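The Cable That Grew Too Short

A picking robot at Kendholm stopped itself 17 times in one August night. Finding out why took a good deal longer than the night did.

The first stop came a little after 9 p.m. The arm had dropped into the bin, closed on a package and started back up, and then the controller threw a collision fault and held everything where it was. Endang Ismail, who had the late shift in the test hall, looked in the bin, found nothing the arm could have hit, cleared the fault and started the run again.

By morning she had done that 16 more times.

Kendholm tests bin picking for Drikano, a parts and household goods distributor that wants robots to empty mixed returns. The work is dull by design. An arm reaches into a bin of unrelated things, takes one out, and goes back for another. A full trial is 2000 picks, and a collision fault in the middle of one means a person has to walk over, look, and sign for the restart.

"A stop with no cause is worse than a stop with a cause," said Prasetyo Gunawan, who runs the hall. "People learn to press the button. Then one night there is something in there, and they press the button."

The obvious suspect was the bin. Bins slide when they are bumped, and a bin that has moved will put a wall where the software thinks there is air. Ismail checked the clamps and measured the corners against the tape on the table. It had not moved. The second suspect was the gripper, which had been rebuilt in July with new fittings from Borbély. Ikhsan Wuisan took it off, weighed it, put it back and entered the weight again. The faults went on.
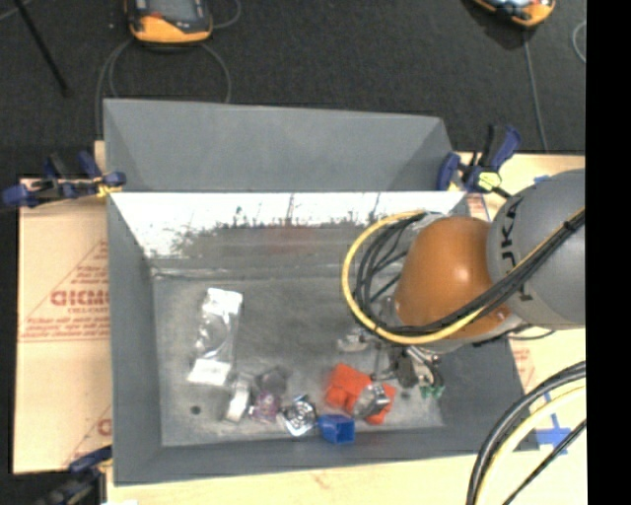

The arm at work in the test bin at Kendholm. The yellow and black cables loop around the orange joint.

What gave it away was a list. Saranya Subramaniam, a controls engineer, pulled the joint positions for each stop and sorted them by wrist angle. Nearly all of them fell in the same narrow range, with the arm low and the wrist turned hard toward the far left corner of the bin. Picks from the near side had gone through clean.

She ran the arm to that position by hand, slowly, and put two fingers under the cable bundle. It was as tight as a clothesline.

The arm watches the torque in its joints, and when a joint feels a push it did not expect, it stops. It can't tell a wall from a cable. After the July rebuild, the bundle had been tied down again a little farther back than before, and that took up the slack the wrist needed at the end of its reach. The cable pulled, the joint felt it, and the controller did what it is supposed to do.

Moving the tie took Wuisan 2 minutes. Checking the cable took most of the next day. One conductor in the gripper line had started to break inside its jacket, where no inspection from the outside would have found it. Had it gone all the way, the gripper could have lost its signal with a part in its fingers. The line was replaced with one from Girnetti.

Gunawan has changed two rules. After any work on the wrist, the arm must be driven by hand to all four corners of the bin before it runs on its own. And a second collision fault with no visible cause now ends the trial until an engineer has looked at the log.

Sekar Chong, who follows the project for Drikano, asked for the August picks to be thrown out and run again, and Kendholm agreed. The new trial was still going when this article was written. It had stopped once, for a package wedged against the wall.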